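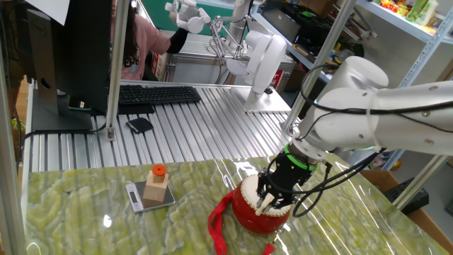

Silver digital kitchen scale, display at the front end.

Skenstead Fondant Powder, 800 g tub
For poured icing on éclairs, fancies and sheet cakes. Sets with a thin, dry skin.

Mixing: 7 parts powder to 1 part water by weight. Warm gently and stir until smooth. Do not boil. Add color after mixing.
Coverage: one tub ices 5 sheet cakes, single coat.
Storage: reseal and keep dry. Use mixed icing the same day.
Also sold as a 700 g refill pouch.
Distributed by Trullov. Orders placed by noon Friday ship that day.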